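Storing Fruit and Dry Goods in Open Crates

Ventilated plastic crates suit produce that keeps at room temperature. Solid bins trap moisture given off by the produce, and the lowest layer spoils first. A crate with openings in the sides as well as the base lets air move through the load. Fill it to three quarters of its height and leave a gap of two inches between the crate and the wall.

Bananas should be kept apart from potatoes, onions and apples. Ripe fruit gives off ethylene, and the effect is strongest in a closed pantry. A separate shelf is enough in most kitchens. 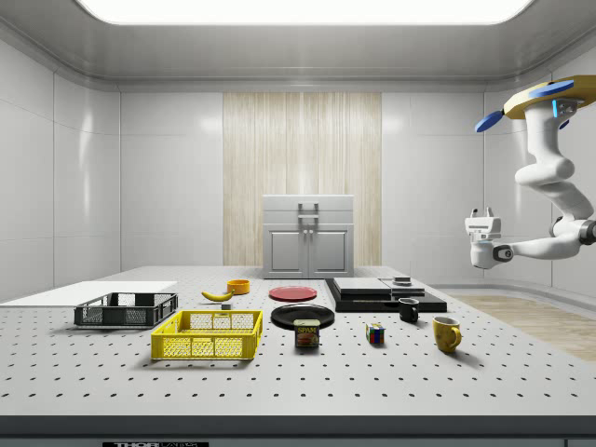
A reader in Vilela writes that she lines her onion crates with newspaper and changes it every 14 days, and that the onions sprout less than they did in a drawer. Newspaper is acceptable if the side openings stay clear. Fold it to cover the base only.

Wash crates before the new crop comes in, usually in August. Use warm water and dish soap, then a soft brush on the corners. Water above 140 °F can warp thin plastic. Rinse, turn the crate upside down and let it drain overnight. Do not stack crates damp – mold starts where the rims touch.

Shelf load is often overlooked. A full crate of potatoes can weigh almost 40 pounds, and a shelf on 5 mm pins may be rated for less. Check the maker's figure and put the heaviest crates at floor level, raised on two battens.

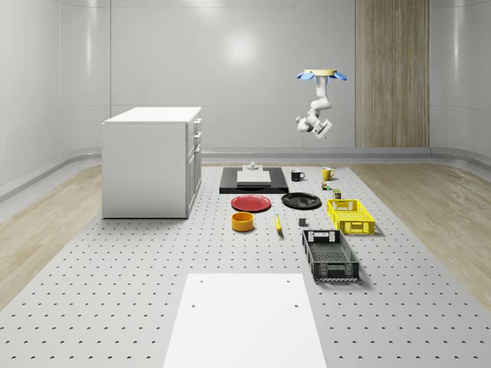 Battens should run front to back so that the crate slides out without catching. Softwood is adequate. Sand the top edges and seal the cut ends, which take up water from a mopped floor.

Label each crate on the short side with the contents and the date of filling. Pencil on masking tape lasts a season and peels off cleanly.

Last revised 6 May 2025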